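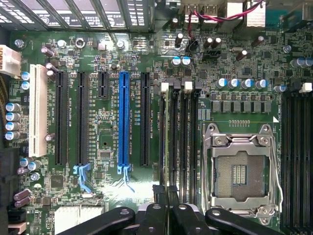 March, 6:40 in the morning, coffee one

Back at the motherboard. I have now spent more hours looking down at this one green board than I have spent looking at any painting, and I once dated an art student.

The target is 90 good episodes for this setup by the end of the week. I have 52. Úna says the number on the whiteboard is "aspirational," but she wrote it in permanent marker, so I know how she really feels.

An episode, for the benefit of whoever finds this notebook after I have been carried out, goes like so. I sit at the desk with the leader arm in my hand. The follower arm does what I do, a hair late, like a younger brother. I bring the gripper in over the board, go to the thing the prompt names, do the task, back off, press the pedal. Then I mark it good, bad or "other." I have a lot of feelings about "other." Most of my best work is in there.

The prompts come from Áine's list. Some of them are lovely and plain: "move above the blue slot." Some of them are "approach the memory slot nearest the socket from the left," which sounds simple until you are steering by wrist camera and your own finger is covering the part you need to see. The fingers take up the whole bottom of the picture, black and blurry, and I have come to think of them the way you think of your own nose. The model will have to get used to them too. I hope it's quicker than I was.

Socket's open today, frame up, gold pins out in the world. Áine wants open-socket approaches in the set, so open it stays. The rule is we hover and never touch. I wrote HOVER on a sticky note and stuck it on my monitor, then stuck a second one on the first when it stopped scaring me.

---

Coffee two

Fourteen attempts before the building woke up. Six good.

The bad ones, for the record, in case I'm ever asked to be honest about them:

- Came in too low over the memory slots. Stopped in time. Breathed.
- Pressed the pedal while still moving, which the software saved as a beautiful clean episode of me leaving.
- Sneezed. The follower arm also sneezed.
- Went to the wrong black slot with total confidence. There's more than one, nearly all of them are long and black, and at this distance the little white labels are a rumor unless you lean into the screen.

The last one bothers me the most. Áine asked whether I'd marked it bad or just changed the prompt to match the slot I went to. I said I'd marked it bad. I had not yet marked it bad. I went back and marked it bad.

She's right about this and I hate how cheerfully she's right. If I relabel every miss as a hit on something else, the thing learns that wherever it lands was the plan. That's how my uncle parks.

The blue slot is everybody's favorite. It's the only bright thing on that side of the board and you can find it half asleep, so of course we have far too many episodes of it. Úna made a chart. The blue slot has a bar like a skyscraper and the plain white PCI slot beside the power connector has a bar like a doormat. So this afternoon is all white slot, all the time, and after that the chokes above the socket, which are gray and square and lined up like teeth and which I can't tell apart at speed. I asked if I could call them all "choke." Áine said what would the robot do with that. I said it could pick one, the way I do.

---

Lunch, sort of

Call with Pakitz. They're the ones who want this, eventually, for sorting old machines: open the case, find what's worth saving, get it out without wrecking its neighbor. Their guy asked how many examples until it works. Úna said the first model would want 3,000 across all the boards and then we'd see. There was a silence in which I could hear him typing the word "see" with a question mark after it.

He also asked why we can't download the motion from the internet. I muted myself for that one. Úna did not mute herself, and was very patient, and used the phrase "contact-rich" twice.

Afterward she asked if I was keeping up all right with the pace. I said my wrist was making a noise. She asked what kind of noise. I said like a stapler. She ordered me one of those foam rests from Gistetti, so by the time it gets here I'll have either healed or become left-handed.

---

3:15

We changed the lighting for the afternoon batch, on purpose. Áine keeps a schedule of it: bright, dim, lamp from the left, lamp from the right, blinds up. I used to think lighting was a thing you set once and then got on with your life. Then we trained on a week of nothing but bright overhead, somebody lowered a blind, and the arm went and parked itself politely over a shadow. It seemed very sure of the shadow. It would have followed that shadow anywhere.

So now the slot covers at the back get to throw their shadows across the board at every angle we can manage, and I re-do the same reach under each one. Same reach, new weather.

The depth is what gets me. From straight above, everything is flat. The capacitors are circles and the slots are stripes, and nothing about the view tells you that the blue-topped ones by the memory will meet your finger well before the board does. I learned this with the practice board, may it rest in its drawer. I've started coming down in two steps, pausing halfway. Áine looked at the trajectories and asked what the pause was. I said it was technique. She said the model would pick it up, then, and did I want a robot that stops halfway down every time to collect itself.

I thought about it for longer than she wanted me to. I do kind of want that.

We compromised. Half the operators' episodes have no pause, because Tronham (the other site, four people, very smooth, insufferable) don't pause. Mine can keep a small one. Somewhere in the middle is a robot with a normal amount of doubt.

---

5:30

White slot is done, or done enough that the doormat is now a footstool. The count stands at 71.

A bad patch around four, when I lost nine in a row. No reason. Hand was fine, arm was fine, I just kept drifting toward the blue slot. I've done it so many times that my wrist goes there by itself. If you want to know what overfitting feels like from the inside, it feels like being pretty sure you're doing it right.

I got through it by reading the prompt out loud before each one. "Move above the white slot." Then I'd move above the white slot. Úna walked past during this and slowed down and then sped up again.

Pal crashed once and took an episode with it. Pal is our recording software, and whoever named it had not yet used it. The lost one was, naturally, the best reach I've ever done. Smooth, centered, no pause, no sneeze. There's a log line saying it existed and nothing else. I showed Áine the log line. She patted the monitor.

---

Home, 9-something

Tried to put a plate in the dish rack and noticed I was lining it up from straight overhead, coming down in two steps.

Things to do tomorrow, before I forget:

- Chokes. Ask Áine for some kind of numbering, left to right, and get it written down so Tronham doesn't go right to left.
- Red and black wire bundle: do we have prompts for it at all? I've been steering around it for days and there's nothing in the list about going near it. If it's in the view it should be in the set.
- The black cable down by the memory. Same question. Also is it supposed to be there for all of these, or should we do a batch with it moved? Ask before touching.
- Go through "other." I think there are at least a few good ones hiding in there – the one where I changed my mind and corrected has to be worth something. Úna says corrections are gold. I have been throwing away gold for weeks out of embarrassment.
- New sticky note. HOVER has curled up at the corners and now reads OVER, which sends a different message.

Nineteen to go. Wrist has stopped stapling and started clicking, like a pen. Bed.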